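Jarkport Miniatures Board > Furniture & Small Builds > Finished or nearly

Topic: Tiny stool, dark stain, green seat – where did I go wrong with the rails?

13 replies, 782 views

millpond_kay
Posts: 54

Hi all, long time reader and not much of a poster. I've been furnishing a one-room café box from the winter round, and the stool has eaten more of my evenings than the counter, the shelves and the door put together. It's the Hayashi kitchen stool drawing out of the old handout, the one with thick square uprights and thin round rails going across at angles. I stained the wood a deep brown and gave it a mint green seat because the café walls are going to be cream and I wanted one thing in there that looked like ice cream.

My trouble is the rails. On the handout they look so easy! You drill, you poke the rail in, you glue, off you go. Mine fight me. One of them sits a hair proud and if you put the stool down on its feet it has the faintest rock to it. I can live with a rock in a real kitchen stool (I have three at home that do it) but at this size it drives me up the wall.

I wrote up the whole build for my own little page and I'm pasting the middle of it below so you can tell me what you'd change. Be kind about the glue.

-- pasted from my page --

By the second evening I had the uprights stained and the holes drilled, and I was feeling pretty pleased with myself. Stain first, glue after, that's what Kamol Bunnag taught us at the April meetup, and I've stuck to it ever since. Glue won't take stain, so any smear shows up as a pale blotch forever.

The seat got its green before it went anywhere near the legs. I wanted a bit of shine on it, like the painted chairs in my aunt's kitchen, so there are two coats of color and one thin coat of varnish. Then legs, then rails, then a lot of muttering.
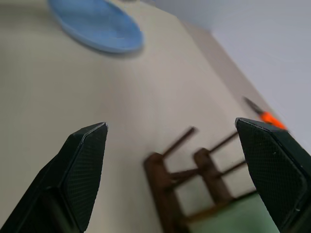

Reading time: 13 min (2656 words)

With the stool tipped over you get at the underside properly, and I do nearly all my fussing from that angle now. The thin rails are what you want to look at, and how they meet the thick uprights. I use a toothpick for the glue and a damp cotton swab for whatever squeezes out. The blue oval plate came out for the same café and it's my favorite thing in the whole box, though I haven't decided what food goes on it. Probably a croissant. Possibly a fish.

If I made another one I'd cut the rails a touch long, dry fit everything, and trim at the very end. I cut mine to the drawing and trusted the drawing.

-- end of paste --

So, is it the drawing or is it me?

hgoertz

Nice color choice. It's a bit of both, I think. The Hayashi sheet gives the rail length from face to face and leaves out what goes into the hole. I made the same stool years ago and came up short on every single rail. Add the depth of both holes to whatever the sheet says and you'll be much closer.

Also, and I'll get shouted at for this, I would not stain first. I stain last. If you're careful with the glue there's nothing to blotch.

– Henrik Görtz

tansy_and_twine

Henrik, "if you're careful with the glue" is doing an awful lot of work in that sentence!! I've been at this since my kids were small and I have never once been careful enough with the glue. Stain first. I'll die on this hill.

Kay, I love the green. What's the brand, if you remember?

millpond_kay

Tansy, it's from the Nalach craft range, the little pots with the screw lids. I don't have the name of the shade any more, the label came off on my thumb. It's paler than it looks in the pot, so try it on a scrap.

And Henrik, thank you, that explains a LOT. I was adding nothing at all for the holes.

hgoertz

Tansy, we've had this argument before and you lost it then too.

tansy_and_twine

I did not lose it, the thread got locked.

bobbin_lane

Can I be the annoying one? I don't think the seat should be shiny. A café stool gets sat on all day, the middle of the seat would be dull and the edges would still have some gloss. Rub the center with a bit of brown paper bag and it'll look a hundred times more real. As it is, the finish reads as brand new to me.

millpond_kay

It IS brand new, my café opens next week :) No, I see what you mean, and I might try it on a second stool. I'm a bit scared of going through the green.

kbunnag

Go gently and you won't go through. Paper bag is mild. I agree with bobbin about wear in general, but I'd leave this one alone. Not every miniature has to look like it lived through something. I see so many builds where each object has been scuffed and dirtied to within an inch of its life, and then the room looks like it was in a flood.

About the rock: put a sheet of fine sandpaper flat on the table, grit side up, stand the stool on it, and slide it in small circles with a very light finger on the seat. Check it after every few turns. Touch up the bare ends of the legs with stain when you're done.

Kamol

bobbin_lane

A flood, charming. I'll remember that when you next ask for comments on a kitchen.

kbunnag

Your kitchens are lovely and I stand by what I said.

dovecote71

I did the sandpaper circles on a set of chairs for my Hendenby pub and can vouch for it, but please go slow. I got carried away listening to the radio and ended up with a chair for somebody with very short legs. It's now a child's chair. It sits by the fireplace and everyone says how sweet.

For the proud rail, I wouldn't pull it out. If the joint is solid, slice the end back with a fresh blade and put a dot of stain on it with a pin. Pulling it risks splitting the upright and then you're making the whole side again.

hgoertz

Agree on leaving the joint alone. Disagree on the blade, I'd use a nail file. Blades slip, and with that dark stain a slip will show up as a bright little scar.

millpond_kay

Okay, update 1/24/26. I did the nail file on the rail (sorry dovecote) and the sandpaper circles, and it stands flat! I put it on a mirror tile and poked it from every side and it doesn't budge. Stain on the feet tonight. The seat is staying shiny, at least until opening day.

Next problem is the plate. It's a lovely light blue but it's rather large next to a stool that size, so it may have to be a serving platter on the counter. Does anyone have a way of doing a fish that doesn't look like a slug?

tansy_and_twine

Start a new thread for the fish, I have opinions. And paint it before you glue it to the plate.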